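Wrist view demos for block flipping, sim only: how many per slot?

randska_fm
Collecting teleop demos in sim for the two-tone block board. Rows A, B and C, wrist view, two-finger gripper. The policy has to match the block colors to the grid panel. I have 458 episodes so far, 105 of them in row C. Success in C is far worse than in A or B.
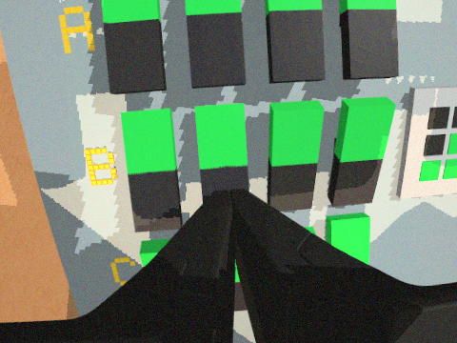 My plan is to record more of row C until it catches up. Same start pose, same lighting.

jarnen
More of the same won't fix it. The fingers cover most of row C from the wrist view. Add a fixed overhead view and re-render what you have.

randska_fm
Re-rendering needs full state logs. I only kept those from episode 70 on.

peltus9
Then drop the first 69. I disagree on the overhead view, though. Randomize the approach height first. We had nearly 997 demos from one start pose and the policy learned the pose.

jarnen
Height doesn't help at the moment of contact. The fingers are still in the way.

peltus9
At contact it should already have read the row.

Ruairi MacBrayne
Only if the policy has history. Fraser, what is your observation window?

randska_fm
One frame. Will try four before recording anything else.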